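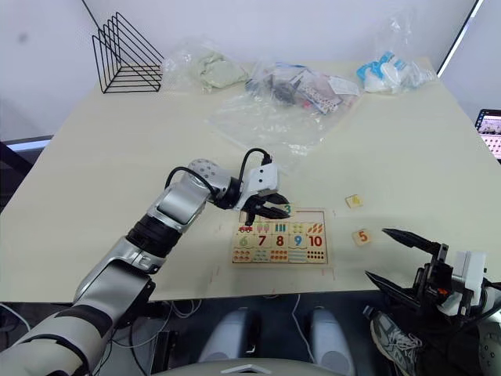
Slide 1: Number three, on its way to the board.

OK, start while people are still finding seats. Thank them for staying, since I'm the one between them and lunch. Say who I am, say I used to run the packing benches at Lernthorpe and that I still think like a bench guy. When I see a robot demo I want to know if it could get through a shift.

The title of this talk is a question - can they do chores yet? My short version is "a few, slowly, if you set the table for them." I'll spend the rest of my time on the "slowly" and the "set the table" parts.

Ask the room: who has sorted a kid's toys this week? Wait for hands. Who enjoyed it? (Somebody always laughs.) OK, so putting a wooden number puzzle back together is a real chore, and I like it a lot more than the staged stuff. The pieces are thin, they're flat on the table, and there's a right spot for each one. It's kitting! At Lernthorpe we did the same job with brackets and washers, and a new hire got 14 minutes of training before we let them loose on it.

Talk about picking up flat things. Do the coin bit here if there's a coin in my pocket. You and I slide a coin to the edge, or get a fingernail under it, and we never think about it. Two stiff fingers don't have a nail. Daichi Koyama spent most of September on this one problem at Sekiguchi and came out of it with a new respect for fingernails. He said I could quote him on that.

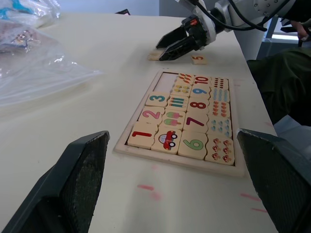
Slide 2: Same job from down at gripper level. The 5 is still out on the table.

Don't rush this slide. Let them look at how the pieces fit, with those wavy edges. Dropping a tile in a roomy bin is one thing, but a wavy edge has to line up with its neighbor, and if you're off by a hair it rides up on top. Then what? A person gives it a wiggle and a push with the thumb. The wiggle is what I'd pay for. Lanying Lei has a great line about this, she says the last little bit of the move costs more than all the rest of it put together.

Mention two arms. People ask why you'd want both for a job this small. Think about opening a jar, or holding a bag while you fill it. On our floor almost nothing was truly one-handed.

Then the money part. Keep it short, Renji Hattori is covering costs after lunch and I promised not to steal his slides. Just say this: a kit line at Itodthorpe does more than 3000 picks in a shift, and a person clears a jam without telling anyone. If the machine needs a helper every 300 picks, go work out how much of that helper's day you just spent. Pause here, let them do the math.
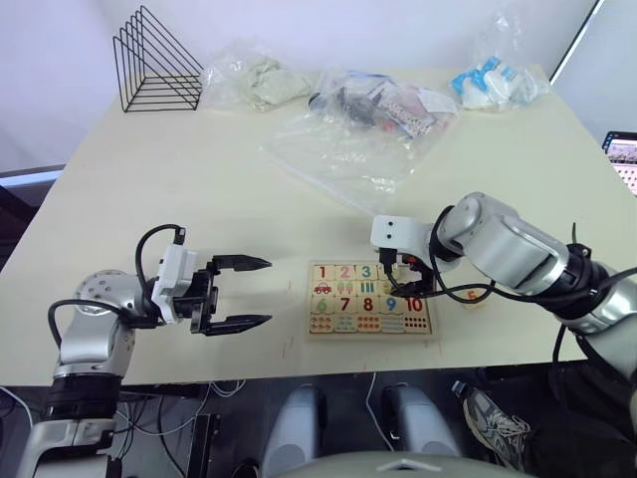
Is it ready to take over a kitting bench today?
For one fixed kit, with steady parts and someone nearby to clear jams, I'd try it. For a bench that changes kits all day, I'd wait.

Go to the floor for more questions. If Takumi asks about the Cestix trial, tell him to find me at the coffee table, I'll be there until two.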